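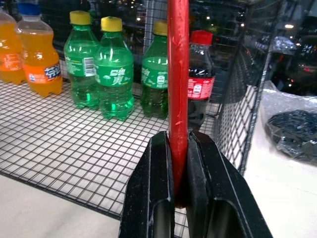 Section 4. Loading and arranging bottled drinks on wire mesh shelves

Bottled soft drinks are stored upright on the mesh shelves of the Grundalard cabinet, grouped by flavor, with labels turned toward the door. The procedure applies to plastic bottles with a screw cap. Flavors that differ in color, such as an orange soda and a green lemon-lime soda, are placed as adjoining groups so that the boundary between them can be read from the liquid and not only from the label. Cap color can serve as a second check: a blue cap on an orange bottle and yellow caps on the green ones are visible even when a label has turned partly away. Many plastic bottles have a lobed base, and on open mesh the lobes do not always find a wire to stand on. Step 4.3 covers seating.

This section replaces the loading instructions in the earlier Riviere supplement. Revision date: 2022-03-15.

4.1 Before loading

1. Confirm that the shelf is fully engaged in its side supports. Press down on each front corner in turn. If a corner drops or clicks, remove the shelf and fit it again as described in Section 3.

2. Wipe the mesh with a damp cloth and let it dry. Sugar residue on the wires causes bottles to stick and tip when they are pulled forward.

3. Check the clearance above the shelf. The gap between the top of the tallest cap and the underside of the next shelf must be at least 30 mm.

4. Inspect each bottle. Set aside any bottle that leaks at the cap, has a dented base, or leans when placed on a flat counter.

CAUTION: Do not load bottles that have been frozen. A frozen bottle can swell at the base and will not stand upright on mesh.

Note - Bottles that arrive in shrink wrap must be unwrapped before loading. Film left under a bottle blocks air movement through the shelf.

4.2 Assigning positions

1. Divide the width of the shelf by flavor. Give the fastest-selling flavor the side nearest the door handle.

2. Keep one flavor per file, front to back. A file is a single line of bottles running from the front edge of the shelf to the rear stop.

3. If two flavors have liquid of similar color, separate them with a flavor of a different color or use a Zultar divider clip. The clip attaches to the front wire and one cross wire.

4. Record the layout on the card supplied in the document sleeve. Use the product name as printed on the bottle. For labels printed in another language, write the local name beside it so that staff can match the two.

Note - The layout card is kept with the cabinet. When a cabinet is transferred between sites, leave the card in the sleeve and mark it "previous layout."

4.3 Seating the bottles

1. Hold the bottle by the body, below the shoulder. Do not carry bottles by the cap.

2. Lower the bottle straight down onto the mesh at the rear of its file.

3. Turn the bottle slowly until it stops rocking. On a lobed base this usually takes less than a quarter turn.

4. If the label is not facing forward once the bottle is steady, lift the bottle, move it by one wire spacing, and turn it again. Do not force the label forward on a bottle that rocks.

5. Load the remaining bottles in the file from back to front. Leave the front wire clear.

6. Check the row from the side. Small differences in depth between neighboring bottles are acceptable. A bottle that overhangs the front wire is not.

CAUTION: Do not lay bottles on their sides on the mesh. The shelf has no side rail and a bottle can roll out when the door is opened.

4.4 Shelf load

The rated load of one mesh shelf is 18 kg, evenly spread. Include the divider clips in the total when the shelf is close to its limit. Larger bottles belong on the lowest shelf.

Do not stack bottles on top of other bottles. Do not place a tray or board on top of the caps to create a second level - the shelf above must carry its own load through its own supports.

4.5 Rotation and restocking

1. Move the remaining bottles in the file to the front before adding new stock.

2. Read the date on each bottle as it is moved. Remove any that are out of date.

3. Add new bottles at the rear.

4. Turn any label that has rotated. A barcode facing forward usually means that the bottle has been picked up and put back. Compare its product name with the layout card before leaving it in the file.

5. Close the door and confirm that the seal makes contact along its full height.

Note - Warm stock raises the cabinet temperature. Restock at the end of trading hours where possible, and do not refill more than one shelf at a time.

4.6 Cleaning up a spill

1. Remove the bottles from the affected shelf and from the shelf directly below it.

2. Lift out the mesh shelf and wash it in warm water with a mild detergent. Rinse and dry.

3. Wipe the base of each bottle before it goes back in. Liquid collects between the lobes.

4. Wipe the side supports and the cabinet floor.

CAUTION: Do not use a wire brush or scouring powder on a coated shelf. Damaged coating allows rust to form at the joints of the mesh.

4.7 Replacement parts

Mesh shelves, shelf supports and divider clips are ordered through the Tondudthorpe parts desk. Quote part group 3000 and the serial number from the plate inside the door. Shelves are supplied singly. Supports are supplied in pairs and must be replaced in pairs. Orders placed before the end of May are filled with the current clip pattern, which also fits older shelves.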